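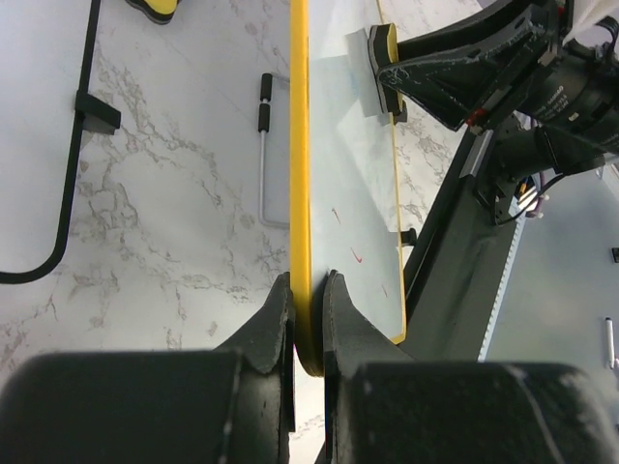

Yellow-edged board in the fingers, other arm on the eraser.

2026-10-17, Dernudside workshop

Whiteboard wiping on the two-arm rig all morning, with Roya at the keyboard and me fussing over the grip. The scuffs on the finger pads bother me a bit. They're pale in spots and I'd like a fresh pair on before we try anything heavier than a board. Gwilym says sand them and stop whining (he may be right!).

Grip force is at 40 now. I had it at 300 once back in April by leaving off a decimal point, and Beca still brings it up. Closing on the thin edge feels much nicer than trying to pinch the whole board from above, so I'm keeping that approach in the Jonau scripts.

Also moved the start pose up so the wrists have more room over the boards. Purple cables need watching on the big swings - I want more slack at the wrist and less down by the base.
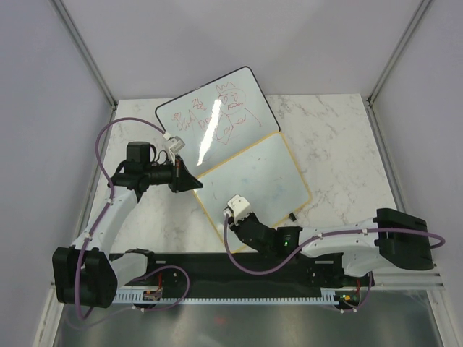 Still to do

Glare off the overhead light. It lands right across the black-framed board and washes out some of the red marker, so any check for leftover ink is going to be guessing there. Rhydian has a diffuser sheet he'll bring over.

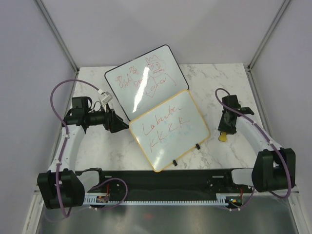 I'd also like to slow the approach by 10 percent and do five runs in a row without touching any settings, then compare notes with Roya. Zip ties are getting low too - ask Dilwyn before ordering, he usually has a bag somewhere.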